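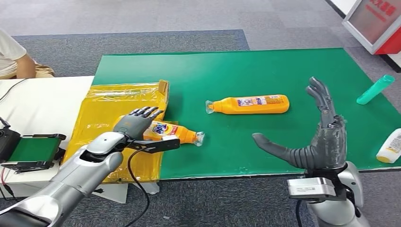 Home | Essays | Study Help | Contact

How to write a short critical response to a poem

For my second-year lit group, but anyone can use it. Quick version, 500 words max.

1. Read it out loud. Twice. No notes the first time.

2. Mark where the tone shifts. A pencil is fine. Irony mostly hides in the last line or two, so check there befor you decide the speaker means it.

3. Write one claim. One sentence, something a classmate could argue with. "The poem is about loss" won't do. Loss of what? Who says so?

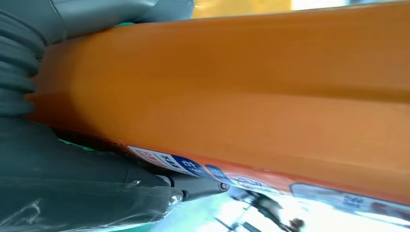

4. Pick your quotes. 2 is plenty. Short ones, a phrase each. Say what the words do, then move on.

5. Bring in one critic. Fotini Panagiotou's essay on satire and exile is in the course folder, pages 60 on. Disagree with her if you want, just quote her fairly.

6. Cut the first paragraph. Usually throat clearing. Start where the claim starts.

Translations: name the translator, and dont build an argument on one English word unless you've checked the original.

Drafts to me in September. Kosmas Deligiannis

Related
Reading irony in lyric poems
What is a persona?
Quoting verse: line breaks and slashes

Contact | © Flemgate Study Pages | Back to top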